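## 3.2 Setting and works on show

The Drarkisow program places art in buildings that were not made for it. Each edition lasts one season and moves between towns, and the host town supplies the space free of rent. We studied the edition held in Onishi, where the works were spread over a former dye hall, a ferry waiting room and the upper floor of a grain store. The edition opened in July. Visitors paid nothing to enter and could see the three sites in any order.

Work by students and work by established artists hung side by side, and the labels did not say which was which. The organizers asked only that each piece respond in some way to labor, storage or transport. Most of the works were made for the edition. A smaller group had been shown before, mainly in university galleries, and was rehung to fit the rooms.

The three sites differed in how much help they gave the visitor. The dye hall had a staffed desk, a printed plan and a bench at each end. The waiting room had a plan on the wall — no copies to take away — and the grain store had neither plan nor staff on most mornings. These differences were not designed by us, but they shaped the comparison in Section 4.

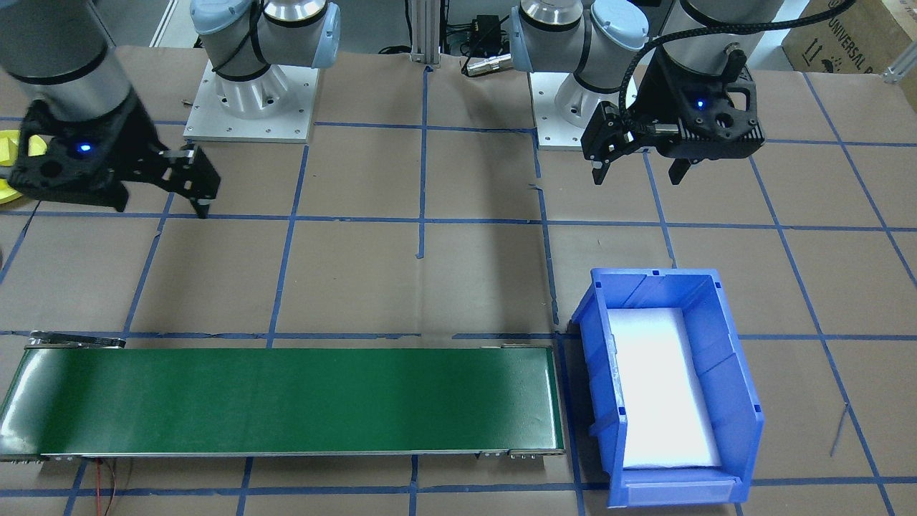
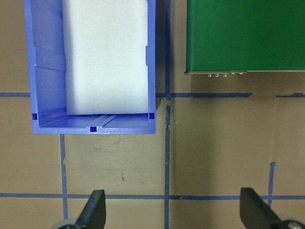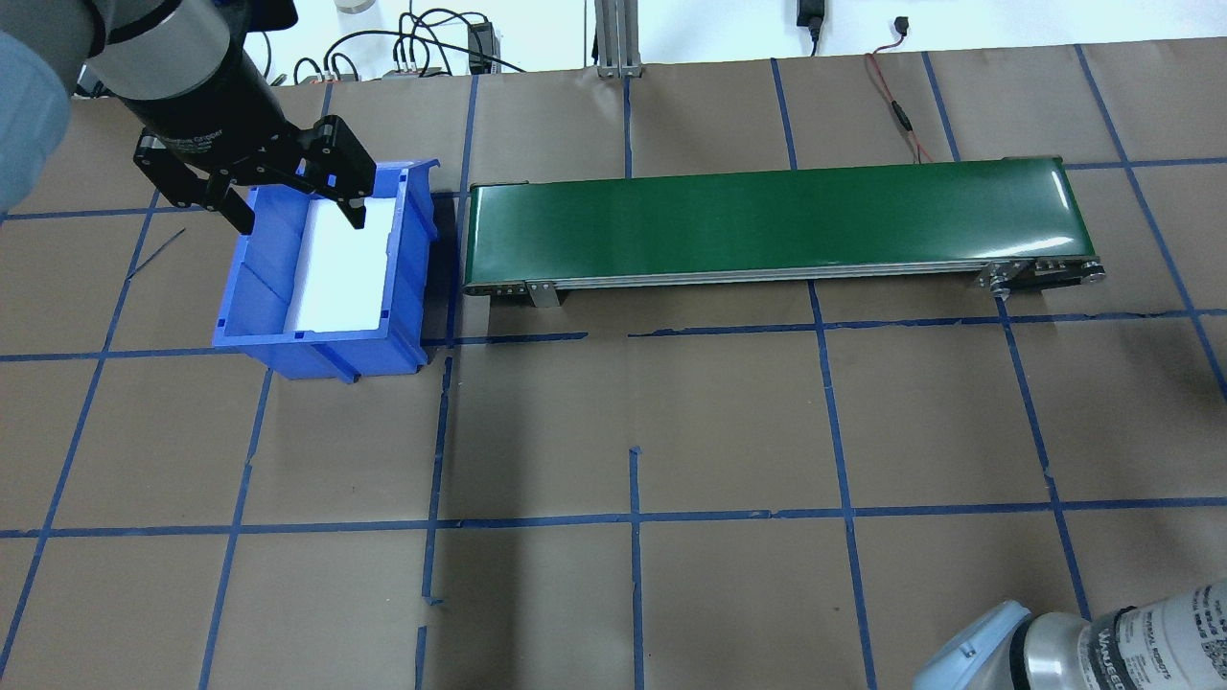
**Figure 2.** Table with blue tape lines and an open blue bin (first image); blue bin from above (second); blue bin holding a white block (third).

## 3.3 Visitors and questionnaire

We handed out 700 questionnaires over the season and received 556 that could be used. Forms were left out if more than half of the items were blank or if the visitor had been to only one site. The form took up both sides of a single sheet and was offered in two languages. It asked how the person had heard of the edition, which sites they had visited and in what order, how long they thought they had stayed at each, and which work they would describe to a friend.

The last item was open. Answers ranged from a single word to most of a page. Two readers sorted them separately, using a scheme adapted from our earlier study of the Wultaleo open studios, and settled disagreements by discussion. Where they could not agree, the answer was marked as unclear and kept out of the counts.

A further 142 visitors agreed to a short interview at the exit. These were mostly people who had come by ferry and had time before the return crossing, so they lean toward day visitors from outside the town. We treat the interviews as background and do not combine them with the questionnaire results.

## 3.4 Limits of the material

Attendance was counted by hand at the dye hall and the waiting room. The grain store had no count on days without staff, and we made no attempt to fill the gap. The organizers printed 300 plans for the dye hall and ran out before the last week, so late visitors there worked under conditions closer to those of the waiting room. We marked these forms and ran the comparison with and without them.

The Stuvent archive holds the floor plans and label texts for all three sites. Changes made to the hanging during the season were noted by hand on the plans. Two works in the grain store changed places early on, and the site coding follows the later arrangement.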